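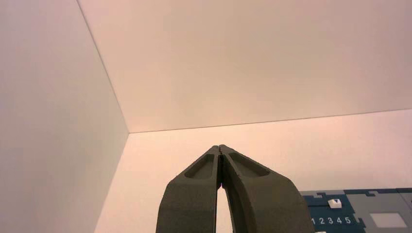 How many demos before we retrain?
300 good ones, the same number we picked for Bindanwood.

2021-08-15. Sunday, so the lab is quiet and the coffee is mine to ruin. Logged 43 on the slider task and threw out 4: two where I let go of the controls early, two where I plainly forgot what I was doing. The learner would have copied both habits faithfully. Skemik export still drops the last second of each run. Restart it before the Marchal batch.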